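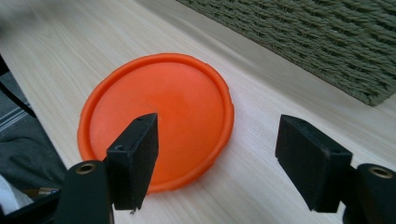 The Harries pedal workshop opens its doors one Monday a year, and I finally made it in September 2019, after 6 hours in the car with a thermos and my old fuzz box for company. I've played through their stuff since high school, so yes, I was a little giddy! Gwilym Skyrme met us by the parts shelves and got straight into knobs and finishes. The color they use on the Fullon overdrive is a big loud orange, pretty much the orange of that plastic lid on the pale tabletop, and in person it's even better than on the website. I want one on my board for the looks alone.

Then we got to plug in. They had a Setia delay running into a small tube amp, and I hogged it shamelessly until a guy behind me coughed. With the repeats up high it starts to smear into this slow, swelling wash, and if you roll your guitar volume back it sits right under your playing.
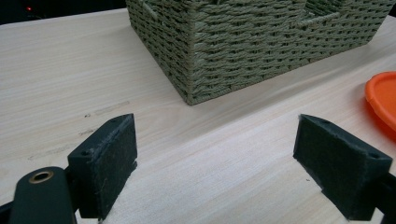

I asked if you could put a wah in front of it and Gwilym said sure, try it, so I did — and lost another chunk of the afternoon. Lunch was sandwiches on Tolix stools in the back hall, where I got talking to a bass player who owns 40 pedals and uses two. I came home with a T-shirt, a patch cable and my name on the waiting list for the Fullon. I'm number 572.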